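Keeping the Flower Cell in Order: An Interview with Agathe Jacquet

The two-arm cell at Brullura handles artificial flowers, and its upkeep has been the responsibility of Agathe Jacquet for the past 17 months. In that time she has written the maintenance routine that the technical staff now follow. Kuroda spoke with her on a Monday morning, before the cell was released for the day.

Ms. Jacquet begins each shift with the cameras. Each wrist carries one, and the first check is made at close range, with a flower brought up until it nearly fills the view. "I want to see the weave of the satin," she said. "If I can see threads, the lens is clean and the focus has held. If the petal is just a red patch, we stop and find out why."

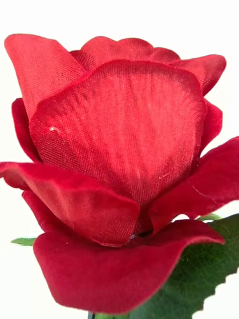

Nanami Okabe would prefer a printed target for this step, on the grounds that fabric varies from one flower to the next and a chart does not. Ms. Jacquet accepts the point in part. A chart is used for the full calibration, every 100 hours of operation. For the daily check she has kept the flower. "It is the thing we handle," she said. "Velvet takes the light differently from satin, and I need to know how the camera copes with both."

The second step concerns the grippers. The fingers are opened and closed without a load, then with a stem, and the operator listens for any change in sound. Finger pads are replaced on a fixed schedule. The log at Brullura shows 31 replacements to date, most of them carried out before any slip had been reported.

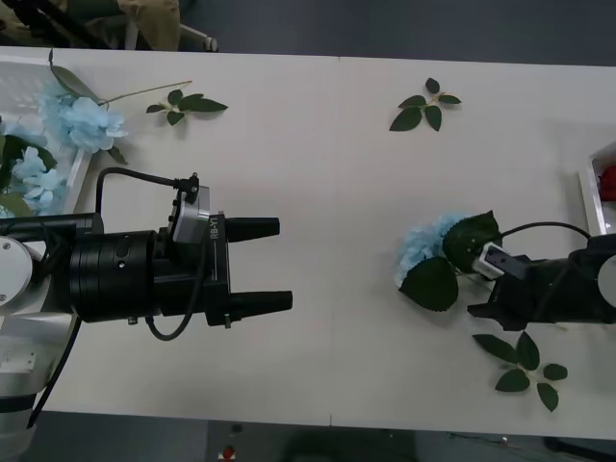 Cable routing has taken up more of Ms. Jacquet's time than any other part of the setup. The first arrangement, supplied by Gamier, tied every cable close to the arm, and connectors worked loose when the wrist turned to its limit. She now leaves slack at the camera, so that the cable loops up from its bracket and back over the arm. A loop that is too generous brings its own trouble. "It will catch on a leaf, or on the rim of a crate," she said. "I set the length with the arm at full reach, and then I turn the wrist both ways by hand before I fasten anything." The ties are inspected at midday and again at the close of the shift.

Stems present a separate difficulty. They are thin, and a small error in the gripper's zero position is enough to let one rotate in the fingers. The zero is therefore reset after every change of pads. The operator then lowers a stem toward the table in slow mode and watches for drift. Asked how much drift is acceptable, Ms. Jacquet replied that the written limit is strict and that she prefers to work well inside it.
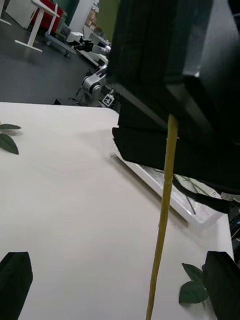

The wrist camera's view of the table, with a second arm behind.

Repairs that cannot be completed within the shift are passed to Taneser, which holds the spare wrist units. Ms. Jacquet asks that each unit be sent with its log, including the entries that appear unimportant. The present log runs to 299 entries. "Someone wrote 'slight click, left side' and nothing more," she said. "Two weeks later that line told us which bearing to order."

A revised version of the routine is expected in November. It will move the cable inspection ahead of the gripper check and add a page on cleaning fabric lint from the fingers.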